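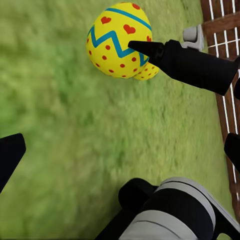 Yellow egg with hearts and a zigzag band, on the grass

Flemwood Spring Egg Hunt - Frequently Asked Questions

When are tickets on sale?
Tickets for next year's hunt go on sale in May through the Flemwood Park office. We stop at 1,000 tickets.

Who can take part?
Children up to age eight. Older brothers and sisters are welcome to walk along and help, but they do not get a basket.

Does my child need an adult?
Yes. One adult can bring up to four children. Adults do not need a ticket.

Are the eggs real?
No. We use plastic eggs filled with stickers or wrapped candy. The candy is nut free. If your child cannot have candy, ask at the Olora Street gate for a sticker bag.

What if it rains?
We go ahead in light rain. If there is thunder, the hunt moves to the following Saturday and your ticket stays good.

Where do we park?
Use the Misstead lot - it is free all day. The 26 bus stops across the road.

Can we bring a dog?
Not on the hunt field. Dogs on a leash are fine on the lake path.

Can I get a refund?
Yes, up to a week before the hunt. Write to Muthu Kotian at the park office and include your ticket number.

Page updated June 3, 2021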